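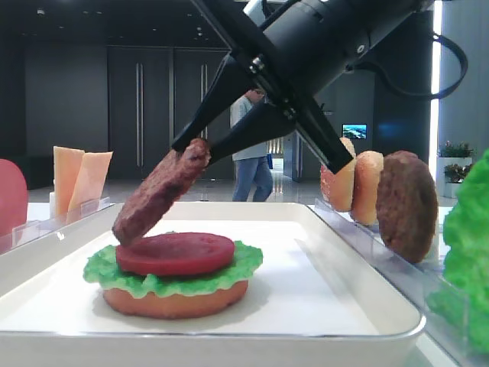 Jocelyn Quiambao asked after the last session why the notes keep saying "order of work" when every recipe book she owns just lists steps. A list of steps tells one cook what to do next. An order of work tells a whole kitchen what must be finished before something else can begin, and who is waiting for it.

Home | Module outline | Week 5 | Reading | Contact

Catering Operations, Week 5: Order of work and assembly

Last updated: September

1. Terms

Preparation is anything done before service starts: washing, slicing, portioning, making sauces. Assembly is anything done after the order comes in. Holding is the time between the two. Most complaints about cold or soggy food come from holding - the cooking itself is usually fine.

2. Build order

A burger is a useful case as it has few parts and everybody knows them. The usual builds differ mainly in where the salad goes. With lettuce under the meat, the leaf keeps juices off the bottom bun for a while. With lettuce on top, it wilts less, but the base softens sooner. Tomato is wet on both cut sides and should not touch bread if the item will be held.

Neither build is correct in general. A kitchen should pick one, write it on the station card and keep to it. Changing the build between shifts slows people down more than a poor build does.

3. Station layout

Set out containers in the order they are used, left to right or right to left, with the bread nearest the start. The hot item should come from behind or from the side, so that the person assembling does not have to turn round. Anything used in fewer than one order in 30 can go on the shelf.

4. Worked case: Givness canteen

The Givness canteen serves 300 lunches, nearly all of them between noon and two. One assembler finishes 100 items an hour when the layout is right. Over two hours that gives 200, so one person cannot cover the service and two can, with room for 100 more. Note that this assumes the grill keeps up. If the grill only supplies 120 patties an hour, the second assembler will stand idle for much of the time and the canteen will send out 240 lunches, which is 60 short.

The slowest stage sets the rate. Find it first, before moving staff.

5. For the seminar

Draw the order of work for a dish with at least 3 parts. Mark which stages can be done at the same time. Mawuli Osei's group will present first, then Hsin-yi Chou's. Bring the drawing on paper, Wednesday at the usual time.

Related items
Week 4: Portion control and waste
Week 6: Holding times and temperature logs
Station card template
Case notes: Kourkoulas bakery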